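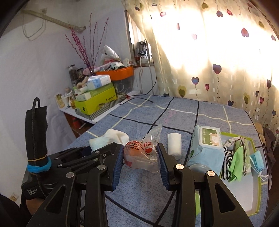
Search the Help Pages Search
Home Ask Browse Topics Unanswered Log In

Response rate fell off a cliff after the second reminder. Do I send a third?

Asked by Lyle Crenshaw, May 31, 2021

I run the yearly member survey for a regional credit union. We mailed invitations to 1000 people picked from the member list, by email, with a link to a form built in Neltov. First email got us some 14 percent. The first reminder did nicely. The second reminder brought in a handful of completes and a much larger handful of unsubscribes, including one from a man on our own board.

My boss wants 800 completes because last year's report said 800. I have looked into it and last year's report also counted people who opened the form and closed it again, so I'm competing with a number that was never real.

Is a third reminder worth it, or am I just training people to hate us? There's no prize or gift card, and I've asked.

2 answers

Wiesława Krajewska

Skip the third one, at least in the form you've been sending. I'd bet all three emails had the same subject line and went out at the same time of day. People who ignored it twice have already made up their minds about that email. A different one has a chance.

What I'd do, in order:

Take everybody who unsubscribed out of the file by hand. Don't trust the software. Neltov keeps its opt-out list per project, so if somebody copied the project between mailings (somebody always does) your opt-outs may have come back from the dead.

Then look at who started and quit. If most of them quit on the same page, the trouble is your questionnaire and more reminders will only deliver more people to that page. On ours it was a grid with 14 rows asking members to rate branch features, one of which was "signage." Grown adults with jobs, rating signage. We cut it to five rows and the quitting mostly stopped.

After that, pull a small random group from the people who never opened anything and send them a paper letter with a short version, or have a person call. You won't get many. You will get some idea of whether the silent members think differently from the chatty ones, and your boss should care about that a lot more than the total. A big pile of answers from people who love filling out forms is still just a pile of people who love filling out forms.

On the 800: write down last year's figure counted the honest way next to this year's. One small table, no adjectives. Let the boss find it.

Comment from Lyle Crenshaw: Checked the quits. Page four. Page four is a grid. I wrote page four. Also, recounted the honest way, last year comes to 711, so I feel slightly better and will be insufferable on Wednesday.

Comment from Wiesława Krajewska: Before Wednesday, make sure both years used the same member list. Ours once had the closed accounts left in, and we spent a month wondering why they were so unresponsive.

Odair Araújo

just send it. we send five every September and nobody has died. put "last chance" in the subject line, works every time. then if its still low send another one that says "extended"

Comment from Ita Mac Suibhne: I am a member of something that does this. My last chance has been extended since winter and I have a filter for it now.

Comment from Odair Araújo: you still opened one though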